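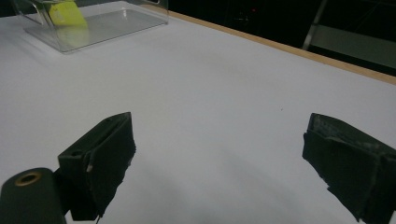
家事ロボットはもう「使える」のか? 雑談スレ

1:mugicha_oyaji
2021年11月14日
台所仕事を機械に任せられる日は来るのか、皆さんのご意見を聞かせてください。うちは掃除機だけはPirowのロボットに任せていて、これがもう可愛くて(段差で止まるとつい声をかけてしまいます)。でも食卓の上を片付けて、拭いて、物を元の場所に戻すとなると、急に話が難しくなりますよね。白い天板に透明の箱がひとつあるだけでも、機械にはなかなかの難題ではないかと思うのですが、いかがでしょう。

2:nejimawashi
町工場勤めです。うちではFukudaのアームが部品の箱詰めをしていて、8月は3,572個を詰めてくれました。同じ部品が同じ向きで来るなら、もう人より頼りになりますよ。ただ、家の食卓は毎日違いますからねえ。工場の感覚で「できる」と言ってしまうと、奥様方に叱られそうです。

3:hidamari_neko
透明なものは本当に鬼門だと思います! アクリルは壁も底も光りますし、中に入れた物の色まで底に映るでしょう。写真の黄緑色のもそうですよね。スポンジでしょうか、私にはそう見えるのですが、下にぼんやり映っているほうを掴みに行く機械がいても責められません。私だって眼鏡がないと怪しいです。

4:tetsubin
>>3
そこは少し悲観しすぎではないでしょうか。Drallnessの展示で片付けの実演を見ましたが、透明なコップもちゃんと持ち上げていましたよ。137回やって失敗は少しだけだったと係の方が話していました。あと数年で普通の家にも入ると私は見ています。

5:nejimawashi
>>4
お気持ちはよく分かるのですが、展示は照明も置き場所も決まっていますから。うちのアームも窓際に移したとたん、西日で調子を崩しました。それに指の当て物はけっこう擦れるんです。写真の右の指も上の面が灰色っぽく擦れたように見えますし、家で毎日使ったら手入れは誰がするのか、というところが私は気になります。

6:mugicha_oyaji
なるほど、手入れですか。考えてもいませんでした。掃除機のブラシに絡んだ毛を取るのも結局私の役目ですものね。ちなみに天板の真ん中あたりに小さな黒い点がひとつありますが、ああいうのを汚れと見て拭いてくれるものなんでしょうか。

7:hidamari_neko
拭いてほしいです! でもうちの食卓は古い木なので、節まで一生懸命こすられたら困ります(笑)。Zudumarの拭き取りロボットを母が使っていますが、平らなところはきれいになるのに、物が置いてあるとよけて通るだけなんですよ。結局、母が先に全部どけています。

8:tetsubin
>>7
それでも拭く手間が減るなら立派なものだと思いますけどねえ。食洗機だって、予洗いが要ると散々言われながら定着したわけですし。全部できるまで待っていたら、私などは寿命のほうが先に来てしまいます。

9:nejimawashi
食洗機の話には弱いです、うちも手放せません。では月に3,000円くらいで借りられて、修理も込みなら私も試してみます。買い取りはまだ怖いです。

10:mugicha_oyaji
3,000円なら私も借ります。置き場所は妻と相談ですが、まずは食卓の上の新聞をどけるところからですね。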